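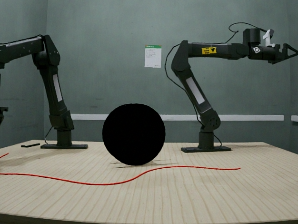

Protokoll der Novembersitzung, Gartenverein Kirnwood

Beginn kurz nach 19 Uhr, ich schreibe wieder mit – diesmal leserlich, versprochen!

TOP 1: Kasse
Nach dem Pflanzenmarkt liegen 2000 Euro auf dem Konto. Davon gehen 151 Euro für die Wasseruhr ab, die Rechnung von Clemach kam erst letzte Woche. Einwände gab es keine, also haken wir das ab.

TOP 2: Wasser abstellen
Wie jedes Jahr die lange Debatte (ich hatte zum Glück Kekse dabei). Die einen wollen sofort zudrehen, die anderen haben noch Grünkohl und Feldsalat stehen. Wir lassen die Leitung am oberen Weg vorerst offen und drehen beim ersten angekündigten Frost zu. Wer Kannen braucht, meldet sich bei mir.
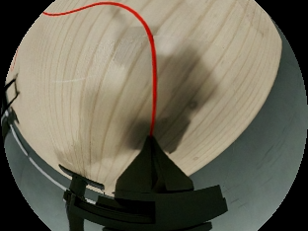 Nkuna wandte ein, dass der obere Weg schon im letzten Winter als Erstes eingefroren sei und man wenigstens den Hahn am Kompost jetzt schließen solle. Fand ich einleuchtend, die anderen auch – angenommen bei 4 Gegenstimmen.

TOP 3: Saatguttausch
Druvamby hat uns bis zu 100 Tütchen zugesagt, vor allem Bohnen und alte Tomatensorten. Ich freue mich riesig! Beschriftet wird bitte mit Sorte und Erntejahr, „lecker, rot“ reicht wirklich nicht.

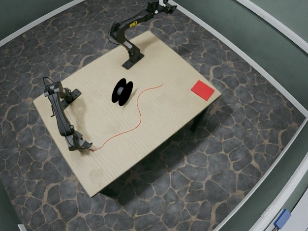

Beim Vereinsheim ging es dann noch um den Sitzplatz vor der Tür, der seit dem Sommer nur aus Schotter und guten Absichten besteht. Glatte Platten wollte kaum jemand. Mir schwebt so ein Boden vor wie der dunkelgraue unter dem Tisch auf dem Bild, mit unregelmäßigen, rundlichen Steinformen und schmalen bräunlichen Fugen dazwischen. Ich frage bis zur nächsten Sitzung nach Preisen für Bruchstein, beschlossen ist noch nichts.

Schluss gegen 21 Uhr.

Weitere Protokolle
Sitzung Oktober: Pflanzenmarkt, Nachlese
Sitzung September: Heckenschnitt und Wegerecht
Sitzung August: Schnecken, Regentonnen, Sommerfest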